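Kodikara Community Textile Room
Progress report to the Lusero Fund
27/07/2023

Hello again, and thank you for being so patient with us over the late start. I know the form asks for a page per heading, but your office said a plain letter would do, so I've kept the headings and rambled underneath them.

Where we've got to

The short version is that we're open, we're busy and we've spent a bit less than I feared. The lease on the Rilska Street unit was signed in April, after the landlord finally agreed to sort out the damp by the back door (two coats of something that smelled dreadful, but it has held). We now run mending sessions on weekday evenings and a beginners' dressmaking class on Saturday mornings. So far we've had 257 visits, going by the signing-in book, and plenty of those are the same faces coming back, which pleases me more than the total does.

The dressmaking class is full, with 11 people on it and a waiting list. Most had never threaded a machine before. They began with drawstring bags, moved on to cushion covers and are now halfway through a simple skirt with an elastic waist. Zips come next – wish us luck!

Fabric and equipment

Your grant paid for the two overlockers, which arrived from Zuvum in good order apart from a missing foot pedal. They sent a replacement within the week. We also bought the big cutting mat, better lamps and a proper steam iron, and I'd put the iron at the top of the list if I had to choose. The old one spat brown water on everything.

Donated cloth keeps turning up by the bagful. I've had to get stricter about it, as we were filling shelves with stretchy stuff that beginners can't sew. We now ask for cotton, linen and plain wool, and anything else goes to the rag collector at the end of the month. Black has been the colour everyone wants, for linings, aprons and table covers alike. It shows every bit of fluff, but it hides a wobbly seam beautifully. Scalloped edges have caught on as well, and I've now drawn up a card template so people can mark the curves before they cut.

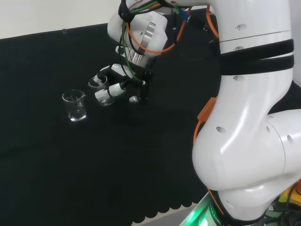

Money

We're under budget on equipment and over on heating and lighting. I had guessed the electricity from the previous tenant's bills, and they plainly never switched anything on. I'd like to move the equipment underspend across to cover it, if you're happy with that. The full sheet is attached with receipts.

Thread and needles cost more than I'd allowed for too. Beginners snap needles, it's just how it goes, so I've put a small charge for supplies on the Saturday class from September. Anyone who can't manage it can have a quiet word and we'll waive it.

What's next

After the summer break I want to start a daytime session for people who can't do evenings, and a couple of the regulars have asked for curtain-making. We'd need a longer table for that, so I'm getting quotes. I'll also send the feedback forms once I've typed them up – some of the handwriting is a challenge.

Could you let me know about the budget change by the end of August? The next electricity bill is due just after that.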